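Folbridge Short Cables
A data card for a drawer's worth of patch leads 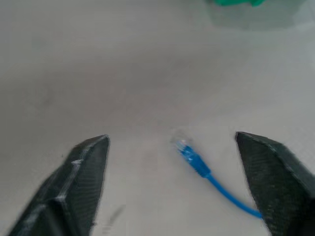 Short blue network cable, clear plug, blue boot.

What it is

Folbridge is a set of pictures and notes on short network cables, the sort that come free with a router and then outlive it. It grew out of a cleanup of the parts drawers at Illgate. The set has 177 entries. Each entry is one cable, one or more pictures, and a line in cables.csv.

The name comes from the label on the first drawer. The label was wrong, but it was firmly attached.

Why bother

Short cables are a pain to sort. They look alike until you need one, they tangle with things three times their length, and the clear plugs vanish against any pale surface. If you are building a parts finder, a sorting aid or a very modest inventory, you may want pictures of them lying the way they really lie.

What's in the folder

cables.csv: one line per cable
pictures/: grouped by drawer, then by cable
notes/: free text, spelling as found
retired/: entries for cables we no longer own, kept for sentimental and numbering reasons

Columns in cables.csv

id: a plain number. Gaps are deliberate, or at least permanent.
jacket: color of the cable, in everyday words. "Blue" covers every blue. We tried "dark blue" for an afternoon and two people stopped speaking.
boot: color of the molded sleeve behind the plug, or "none".
plug: "clear", "other" or "missing".
length_cm: measured tip to tip with a tape, pulled straight but not hard. Nothing in the set is over 100.
latch: "ok", "bent", "gone" or "not checked". Filled in by hand with the cable on the bench. Please don't try to work it out from the pictures.
tested: "yes" or "no". A yes means it carried a link on a Wednesday in April and makes no promises about today.

Known problems

Blur. Plenty of pictures are soft, and clear plugs suffer most, sometimes showing up doubled. We left them in. If you need crisp edges, filter before you train anything, and expect to lose around 40 cables.

Partly hidden cables. Many pictures show one end only. The second end exists in nearly every case and is covered by the csv line, so read the two together.

Too much blue. Somebody once bought in bulk. A model that answers "blue" to everything will score better here than it deserves.

Wire order. The colored wires inside the plugs are rarely clear enough to read. There is no column for them and there won't be one.

Changes in version 2

Merged the Salminen drawer, which turned out to hold the same six cables under different numbers.
Dropped the "quality" column after everyone entered "fine".
Moved the Skedo import script to its own folder, where it still fails on empty lines.

Corrections

Send them to Venla Lappalainen with the id and the column. Messages that say only "the blue one" will be returned with a list.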